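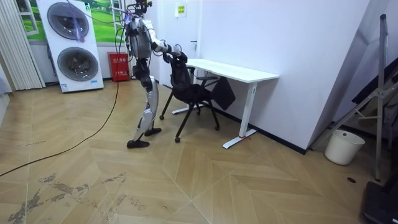
Reading time: 3 min · 9 replies

Thread: Chair pushing, backrest or armrest?

arne_v wrote:
Hello all, and apologies in advance for the length, I get carried away once I start typing. We've had the humanoid up on its legs in the shared workshop since August, and the current job is tucking an office chair in under a desk. It sounds like nothing at all, and it has eaten most of my evenings! At the moment I have it take the top of the backrest with the right hand, one foot forward, and lean into it. The cable stays plugged in the whole time, and the overhead support stays up too.
My question is whether the backrest is the right place to hold. I've logged 116 tries and the ones that go wrong nearly all go wrong the same way – the chair swivels and the arm follows it round.

subira_o wrote:
Lovely to see it standing, Arne. I'd move to the armrest. The backrest is right over the swivel, or close to it, so any sideways error in the wrist becomes a turn. With an armrest you at least know which way the turn is going to go, and you can plan for it.

kohlhase wrote:
Sorry Subira, I can't agree. One armrest is the worst of both worlds, you're pushing well off center and it will spin every single time. Two hands on the backrest, elbows soft, walk it in. That's how my mother does it and she has never read a paper in her life.

subira_o wrote:
Two hands means two arms to keep in step, and he's already fighting one! I meant the armrest for turning the chair straight first, and then the push.

arne_v wrote:
Thank you both. I did have a go with the hand down at the armrest, view from above and behind the chair:
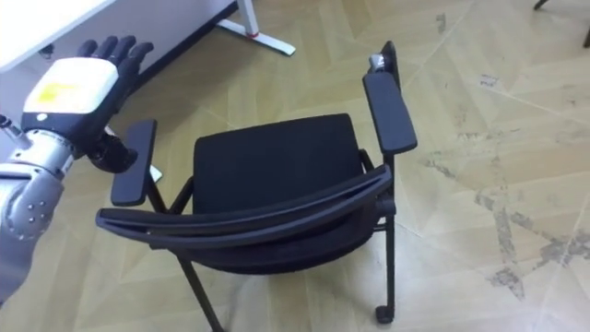
Hand beside the left armrest, thumb over the pad.

The thumb is what bothers me. The pad is long and narrow, and I'm never sure whether to hook it over the top or keep all the fingers to one side and just nudge.

rainer_m wrote:
Nudge. Please nudge. I closed a hand round an armrest on my own build and when the chair rolled it took the wrist along with it, and I spent a long weekend with the forearm open on the kitchen table (my wife was very patient). An open hand can slide off and no harm done.
Also, what floor is that? Parquet with seams would make me look at the casters before I touched the code.

arne_v wrote:
Parquet, yes, and fairly worn in places. I hadn't thought much about the casters, to tell you the truth. I'll turn the chair over tonight and see what's wound round the axles.

kohlhase wrote:
Rainer's right about the casters, wrong about the nudge. If you never grip, you never learn how much grip you need. Turn the force limit down and hold on.

rainer_m wrote:
We'll have to stay on opposite sides of that one, Volker – it's my forearm I'm thinking of.

arne_v wrote:
Casters cleaned, a good deal of hair and thread in there. I'm going to try Subira's order, straighten at the armrest with an open hand and then go back to the backrest for the push. Will post the log when I've got a decent run of them.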